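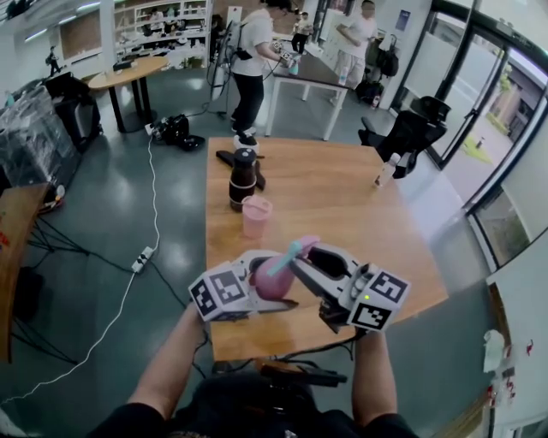
Analyn Navarro reckons a table is never properly clear till you can wipe it end to end in one go, and she's been saying so since we moved into the Milton place. So this page is mostly for her. Table week at Okdale, all the odds and ends that collect on a big wooden table when people work around it all day.

Only got the one picture up so far - the rest are still on my phone and I'll get to them when I get to them. Notes for now.

The table. Love the colour of it, warm orange-brown, grain showing, picks up the light. Came to us from the Evangelista sale with a wobble. Divina Tan fixed the wobble with 2 felt pads and a lot of muttering. Wants oiling again before March.

Pink thing, pale turquoise handle. Up off the table at the moment of the photo. Lives in the odds basket on the shelf when its owner remembers, which is not often.

Dark brown bottle with the white bands, far end. Bottles go back to the kitchen at the end of the day please, full or not. Same for the clear one with the white cap over by the office chair.

Translucent pink cup. Nice little spout on it. Good for watering the fern, so if you go looking for it and it isnt on the table, try the windowsill in the hall.

Chair. Black, tall back, pushed right up to the corner. Good! Chairs in when you're done, it makes the floor so much easier to sweep.

The floor, while we're at it - grey-green and glossy, shows every crumb. Mop is behind the kitchen door, bucket's under the sink. One capful of the Prenditz cleaner, no more, it goes streaky otherwise.

Still to do: label the odds basket, find a tray for the cups, ask Divina about the oil (she had a tin of it somwhere). Coasters too. We bought a box of 1000 paper ones last year and I can find 3.

More pics when I've sorted them. If something on the table is yours, come and get it by 5 pm or it goes on the shelf.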